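How to Move a Folding Table Over to a Robot Cell

Written for shift leads at the Tenville laundry. It covers the first month after a Lukberg two-arm cell takes over small flat items such as napkins and cloths.

Before the first shift

Meet with the people who fold at that table now. Tell them which items are moving, which are staying, and where each person will work. At Tenville, two folders moved to inspection and kept their pay grade. Put that in writing before the cell is switched on.

Setting the work split

1. Start with one item type. Leave towels and anything with ties on the hand tables.
2. Assign one operator per cell. The operator lays out items, clears faults and pulls rejects.
3. Log the reason for every stop. The Wuta sheet has a column for it.
4. Compare the log with the hand count each Friday. In July the cell finished 2,613 pieces and sent 946 back to hand folding, mostly thin cloths picked up by two layers.

Rotating operators

Watching a cell is tiring in a different way from folding. Rommel Bañez, lead on the early shift, swaps operators every 2 hours and lets them finish the day at a hand table. Plan 17 minutes for each handover, including the stop log. 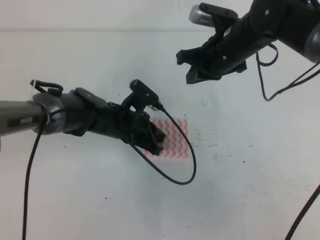 Who decides when an item goes back to hand folding?

The operator does. No sign-off is needed, and returned items don't count against the operator's numbers.

After the first month, go over the log with the whole crew before adding a second item type. Send the changed split to the Macapagal site so their schedule matches.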